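Home Forums Manipulation Learning from demonstration Search Log in
Thread: Do start-only views hurt the grasp policy?
14 replies · 57 likes · Share

kultanden_k
We trained the same policy twice on the Cotamia hand-held set. The first run used all 3,001 demonstrations as recorded. For the second we trimmed every episode so that it starts when the object first comes into the wrist view, which throws away the approach over bare table. The trimmed policy did better on our block test and worse on everything where the arm starts far from the object. Has anyone else seen this? I expected trimming to help across the board.

s_botha
Yes, we have. If you cut the approach, the policy never learns what to do when it sees only table. Ours sat still or drifted to the left until it ran into its joint limit. What is your starting height?

kultanden_k
Same for both runs, set by a bracket. The far starts are all on the long side of the table, and the object is out of view in every one of them.

gilani_bench
I don't agree that the empty views are doing anything useful. They are nearly the same picture over and over, and the network can't get a direction out of them. More likely your trimmed set is just less varied in gripper opening. Check that first.

s_botha
They aren't the same picture, though. Light and grain change as you move, and a policy will use whatever it can get. Whether you want it using that is another question.

Posting one of our own open-gripper views for the argument.

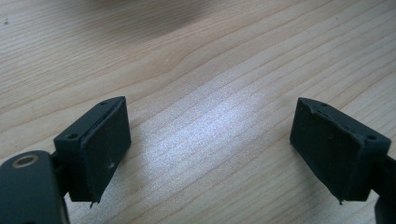
Siyabonga Botha

Both fingers are open with nothing between them, and there is a big patch of glare on the wood in the gap. When we masked the gap with flat grey at test time, success from far starts fell by more than it did when we masked the fingers. So the policy is reading something from the table. My guess is that it's the glare, as our lamp is fixed and the reflection tells you a fair bit about where you are.

gilani_bench
Then your result is a lamp result. Move the lamp and run it again. Also, flat grey is nothing like the training data, so of course it breaks. You should fill the patch with wood from another episode.

s_botha
Fair point on the grey. We did move the lamp once and the numbers dropped, but that was only 2 sessions so I wouldn't lean on it. I'll try the swapped wood.

Aitana A.
We had the same quarrel in our group. In the end we kept the approach but sampled it less often, and randomised brightness and contrast while training. That got most of the block score back and kept the far starts. Brightness alone did very little for us. Has anyone tried a polarising filter?

halldora_bach
Tried one in October. It cut the shine but the view got darker and the exposure time went up, so fast moves were blurred. We took it off again. A matt cloth over the table was cheaper, but then the policy was poor on bare wood.

kultanden_k
Checked the gripper opening as gilani_bench suggested. The spread is narrower in the trimmed set, but not by much. I matched the two sets on opening and retrained on Sunday. The gap on far starts is smaller now and still there.

gilani_bench
How many trials?

kultanden_k
200 per condition, same object positions.

gilani_bench
All right, that's enough to take seriously. I still think you are measuring the room as much as the method. Can you do it on a second table?

kultanden_k
We have one at the other site with a painted top. I need to ask Consuelo for the arm, and she has it booked for the Flaletti comparison. I'll post the numbers under this thread when I have them. Aitana, what ratio did you use for the approach samples?

Aitana A.
One in four. We didn't tune it – it was the first value we tried.

Page 1 of 1 · Subscribe to thread · Back to Learning from demonstration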